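Call for Participants: Household Use of Cutting Boards and Counter Surfaces
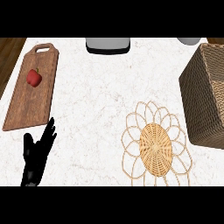 Posted by Siu-ming Tam, Study Coordinator, Drimaleck Materials Testing — 28 February 2020

Drimaleck is recruiting 160 households in the Rarkville area for a study of wear and residue on kitchen work surfaces. The study compares stone, laminate and solid wood counters under normal home use. It runs for 18 weeks.

Who can take part
Applicants must be 18 or older, prepare food at home at least four times a week, and have one of the three counter types listed above. Marble counters are of particular interest and are underrepresented in our current pool. Counters resealed after December are not eligible.

What is involved
Each household receives a wooden cutting board, a cleaning solution and a logbook. Participants record each use of the board, the food prepared and the cleaning method. A technician visits every 28 days to take surface swabs and gloss readings. Visits last under one hour. Boards are collected at the final visit and are not returned.

Participants should keep to their usual cleaning routine between visits — the supplied solution is for use on the board only.

Payment
Households that complete all visits and return the logbook receive $936. Those who withdraw early are paid for each completed visit. Payment is by check.

How to apply
Application forms are available at the Drimaleck front desk, Shojaei Building, Rarkville. State your counter material, its age if known, and the date it was last sealed. Renters need written consent from the property owner.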